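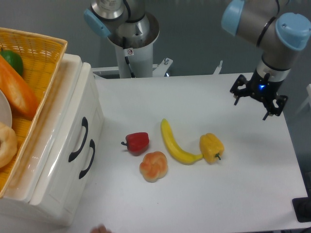
Drodov two-arm bench kit: notes for the talk

Speaker: Agnes Kerr
Pleltthorpe technical evening, 2021-08-16

Start with the slide up and the microphone checked. Say hello, give name, say I run the teaching lab at Zarnville and that we paid for the kit ourselves. Drodov have seen the slides but had no say in them.

What the talk covers. The kit as sold, how long it took us to get going, what it does well on a plain sorting job, what annoyed us, and whether I'd buy it again. Questions at the end, but shout if you can't hear.

The kit. Two arms, two grippers, a controller, a stand for the camera and a licence for the Baxter software. The table is not included. Ours is a plain white one and I'd recommend white, or at least matt and one colour. We began on a bench with a printed grain and the vision side kept finding edges in it.

Point at the slide. The job is tidying toy food. Peppers, a banana and a bread roll are out on the table, and the basket on top of the drawer unit has more in it. The arm picks a piece, carries it over, lets go, comes back. Very dull to watch after ten minutes, and a good test.

Why toy food. The shapes are awkward in different ways. A banana has an obvious way to be held and a round roll doesn't. A bell pepper is lumpy, so two flat fingers meet it differently depending on how it's lying. If you only test with cubes you learn that the gripper can hold cubes.

Shine. Spend a minute on this. Look at the highlights on the red pepper. Hard plastic under ceiling lights gives bright patches, and in our first week the software took those patches for separate objects more often than I liked. We moved one lamp and turned the exposure down. That cured most of it. The manual gives it half a page near the back and it ought to be at the front.

Setting up. Allow 2 days. The first is mechanical: bolting down, cable runs, checking that each arm can turn without dragging its lead. The second is calibration. Baxter walks you through it on screen and the wording is clear, but it won't save part way, so if you stop for lunch you begin again. I have asked for that to be changed.

Grippers. Parallel, two fingers, black, with a blue light on the front. Students like the light. The fingers are simple and you can swap them with one hex key. They open wide enough for a pepper. They are less happy with anything flat on the table, such as a plate, and we gave up on plates unless one was already leaning on something.

(If short of time, skip the next bit and go straight to the numbers.)

Reach. The drawings in the brochure suggest that either arm covers the whole table. In our layout that isn't so. The near corners are a stretch, and once the cabinet is on the table the arm has to come over the top of it to get to the basket. Plan the layout on paper first. We moved our cabinet 3 times before we stopped.

The drawers. The cabinet has curved handles and somebody always asks whether the kit can pull a drawer open. It can, if you teach it the handle position by hand. It can't work that out for itself with the software as supplied. Drodov sell an add-on for this, which we haven't tried, so I can't comment on it.

Numbers. In April we logged 353 picks over the same set of toys. 17 were dropped on the way to the basket. I counted a drop as any piece that left the fingers before the arm had reached the basket, whatever caused it. Most were the roll. Missed grasps, where the fingers closed on nothing, are on the next slide as a separate line - please don't add the two together, they were logged differently.

Safety. Keep it brief but do say it. Our rule is hands off the table while an arm is powered, unless you are the one holding the stop button. The stop button itself is good, large, and on a long lead. The warning stickers that come with the kit are small and I would add your own sign at the door.

Support. Emails answered the next working day, by someone who had plainly used the thing. One replacement cable sent without any argument. Phone support exists but costs extra.

What I'd change. Let calibration be saved. Put the lighting advice on page one. Include softer finger pads in the box, as the thin tips slide on glossy plastic. Print honest reach drawings, with a cabinet or a box on the table.

Would I buy it again? Yes for teaching, and yes for a small research group that wants two arms without building everything from parts. I wouldn't buy it for production work, and to be fair to Drodov they don't sell it for that.

Demo. If the video plays, talk over it and mention that it runs at normal speed. If it won't play, go back to the first slide and take questions from there.

Likely questions. Price: refer them to the Drodov sheet by the door, as it depends on the licence. Noise: you can talk over it easily. Other software: possible, the interface is documented, we have only done simple moves that way. Can one arm be bought alone: yes, and the second can be added later, but you will have to calibrate both again.

Thank Pleltthorpe for the room. Leave the contact slide up.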